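Budget for a second two-arm station: what should I count besides the arms?

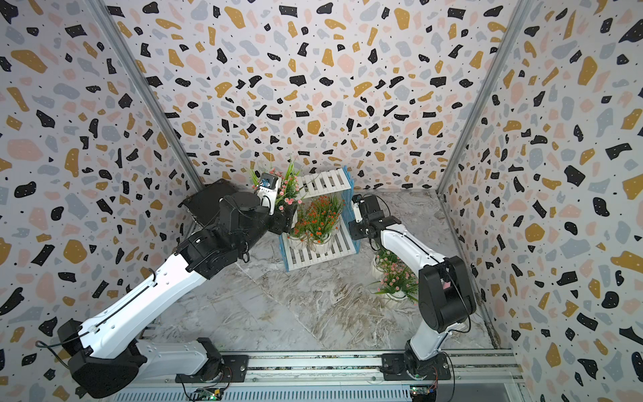

Todorova
Member, Clillstead workshop group

Hello all. We have one station with two arms on a rail, and now we plan a second one for our room in Hotville. The job at the moment is plant pots on a small two-tier stand, with artificial plants. I must give a number to our office in February. The arms I can price, because I have the old bill. It is the rest I am not sure of. For the frame, rail and wall panels I wrote 2,051 dollars. Is it sensible, and what do people usually forget? I also don't know if I should pay for a wrist camera on both arms again or only on one.

Prevthorpe
Regular

Your number for the frame can be fine, it depends on who cuts the rail. Ask for the price with mounting plates and bolts included, ours came separately and it was a second shipping bill.

What I would add as own lines:
Cables and cable duct. Buy longer cables than you measure, the arm must reach to its end without pulling.
Spare gripper fingers, 4 pairs at least.
One spare wrist camera. I paid 71 dollars each for small ones.
Objects for the job. Pots, stand, artificial plants. We put 80 dollars and spent it in the first month.

For the cameras, take both. When the two arms work near the same stand, one arm easily hides a pot from the fixed camera, and then you want the view from the other wrist. If you leave it out now, you will have to wire it later with everything already mounted.

slowrail
New member

dont forget lights. and check the door width before you order the rail in one piece

Todorova
Member, Clillstead workshop group

Thank you both. I did not have the spare fingers or the lights in my list. The door I will measure tomorrow. Prevthorpe, were your plates drilled already, or did you drill them yourselves?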